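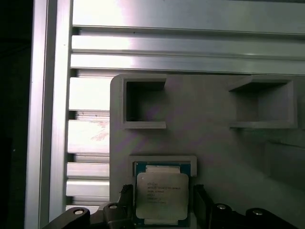
An Intel chip in the lowest of the three square holders.

Is it worth putting a better processor in an old desktop, or should I let it go?

Posted by Latrice Montoya, August 2019

Hello all, I hope this is the right part of the site. I have a desktop PC that I bought second-hand from a little shop in Pernmont when my daughter started her exams, and it has been a good old thing, but lately it has become painfully slow. Opening the parish newsletter takes long enough for me to put the kettle on, and if I have more than a couple of web pages open as well the fan starts up like a hairdryer.

My nephew thinks I should buy a faster used processor for it. He says they cost very little these days and that you just lift the old one out and drop the new one in. I'd love to believe him, but he also told me I could hang my own wallpaper. It has an Intel processor in it already and 4 GB of memory, with the ordinary sort of hard drive that you can hear ticking away. I only use it for letters, email, photos of the garden (roughly 4,000 of them, I do get carried away with the dahlias) and a bit of family history.

Would a new processor make much difference? And is it a job for somebody who has changed a plug and once a tap washer, but never opened a computer? Thank you in advance, and sorry for going on.

Pivden

Hello Latrice, and welcome. You haven't gone on at all, you've told us nearly everything we need!

I'd leave the processor alone for now. With letters, email and photos it is hardly ever the processor that holds you up. My money is on that ticking hard drive, with the memory a close second. Swap the drive for a solid state one (SSD) and take the memory up to 8 GB, and I think you'll be very pleasantly surprised. I did the same for my mum's machine in July and she rang me up to ask whether I'd given her a different computer.

Before you spend anything, do three small things. Copy your dahlias on to an external drive. Have a look in Task Manager while it's being slow – press Ctrl, Shift and Esc together, click More details if you see it, and watch the Disk column. If that sits near 100% while the processor is ticking over, there's your answer. And blow the dust out of the fan with the computer switched off and unplugged, holding the blades still with a finger.

If you do decide on a processor one day, the thing to check is the socket on your motherboard. They have changed many times over the years, and a chip that looks the right size may not fit or may not be supported. The motherboard maker will have a list on their website. You'd need fresh thermal paste too, and a steady hand, as the pins bend if you so much as look at them crossly. Changing the drive is far gentler, just 2 cables and a few screws.

Roltmont

just buy a new one, life's too short. mine was 600 quid and its lovely

Van Dusen

I agree with Pivden about the drive. One thing to add, Latrice: if you're on Windows 7, support for it ends in January, so you may as well put Windows 10 on the new drive while you're at it and save yourself doing the job twice. Write down your email settings first. I didn't, and spent a whole wet Sunday on the phone.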